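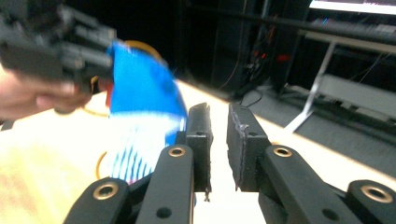 Minutes, Mestska Street tenants' group, 9 April 2026. First item was the Fimitz proposal to take over the shared laundry room. Their letter promises savings of $200 a month for the building, with no figures behind it. Edgardo Castillo asked where the number came from and got no answer we could write down. He also doubted the word "refurbished" in the letter. Worn edges on black parts, scuffed to a lighter gray, are what he expects to see on anything sold under that name, and he wants the machines looked at before a cent is paid.

The deposit is $1000, which Fimitz calls refundable. The contract says so on page 6 and seems to take it back two lines later. Not approved. Castillo to write and ask for plain wording.

Second item, Nostulent drain cleaner. Lumbantobing Supply says one treatment lasts 60 days. Last year's lasted until the first heavy rain -- or so the ground floor claims. Agreed to buy one bottle, no more.

Bike rack: put off again. No objections, not much hope either.

Next meeting before the end of the month, if the hall is free.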